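Last updated: May

We use cookies to remember your settings and count visits. By carrying on you agree to this. Manage choices

Botond Pap had been on at me for months to come and see what they do at Dralport, so when the open day came round I got on the early train to Mitthorpe with a sandwich and no real plan. I've read plenty about teaching robots by showing them, but I'd never had a go myself, and the sign-up page promised that every visitor would get a turn at the controls. Sold!

The place is a long low building behind a tile warehouse (I walked past it twice). By half past nine there was already a queue for badges, and a very cheerful man was telling everyone that 275 people had booked and that the coffee had been ordered for 200. I went straight to the coffee.

The morning was given over to hand guiding. You take hold of the arm near the wrist, squeeze a switch, and the whole thing goes floaty and lets you lead it about. My job was to pick up a plastic cup and put it down on a mat, five times over, while the computer recorded every joint. It sounds like nothing. My first go was fine, my second was a wobbly mess, and on the third I let go of the switch halfway and the arm just stopped dead with the cup in the air. Botond, who was supposed to be helping, was laughing too much to be any use. He did tell me afterwards that the wobbly ones get kept in some sets, as a robot that has only ever seen perfect moves doesn't know what to do when it drifts off course. I'm choosing to take that as a compliment.

After that we moved upstairs to the remote control room, and this was the part I'd come for. They run a program called Jotero, which gives you a made-up room with a table and arms in it, and you drive the arms from a pair of handles on the desk. It means a beginner can crash into things all day long and the repair bill is nil. You start by picking a viewpoint, and I spent ages fiddling with mine before I moved anything at all.

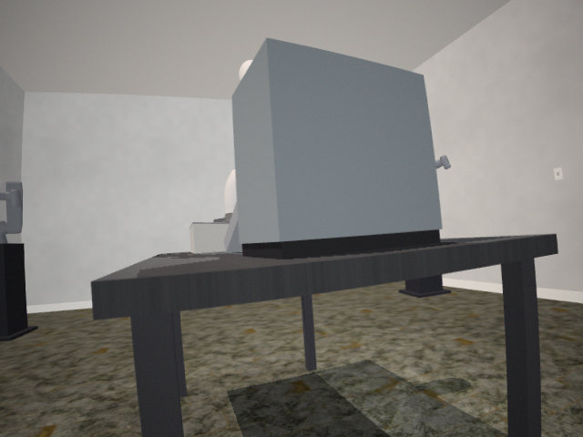

The Jotero practice room, with the big blue-grey box on the table and an arm over on the left.

I hadn't thought about how much the viewpoint matters. From that angle the box hides a good part of what's behind it, including most of whatever the pale rounded shapes are, and if you tried to reach round there you'd be guessing. Our instructor said it's the commonest trouble with new people: they pick a view they like the look of, then record a whole batch of demonstrations where the interesting bit happens out of sight. The person manages by feel and memory, but the robot learning from the pictures has nothing to go on. I switched views three times after that and still got it wrong once.

The floor in there is lovely, by the way, all mottled olive and brown with little rusty orange flecks. I asked whether somebody had chosen it and was told that the floors and walls get swapped about, so the robot doesn't get too attached to one particular carpet. I rather liked this one.

The handles take some getting used to. They're light, they don't push back, and there's a small delay - you move, and a blink later the arm moves. I kept overdoing it, then correcting, then overdoing the correction. A girl of maybe twelve at the next desk was miles better than me and had a little crowd behind her by the end. Her dad told me she'd never touched one before, and I can't say that cheered me up.

Lunch was soup. There was a talk straight after in the Eskildsen room, which is small and gets very warm, about how many demonstrations you need before a robot can do a job by itself. The speaker's team had recorded 600 for one task, putting lids on tubs, and thrown out a fair few where the person had sneezed or changed their mind. She showed us a clip of the robot copying a habit one of the staff had, a tiny pause above the tub before the lid went down. It had picked that up along with everything else, pause and all, and I've been thinking about it ever since.

If you fancy going, a few practical bits. Book the remote control slot first, as it fills up long before the hand guiding does. Wear something with short or close sleeves. The lift was out when I went, and the stairs are steep, so ring ahead if that's a worry. Parking is hopeless but the station is a fifteen-minute walk, mostly flat.

Botond walked me back to the train and talked the whole way about grippers. I've put my name down for the next one, and this time I'm having the desk by the window.

14 shares | 6 comments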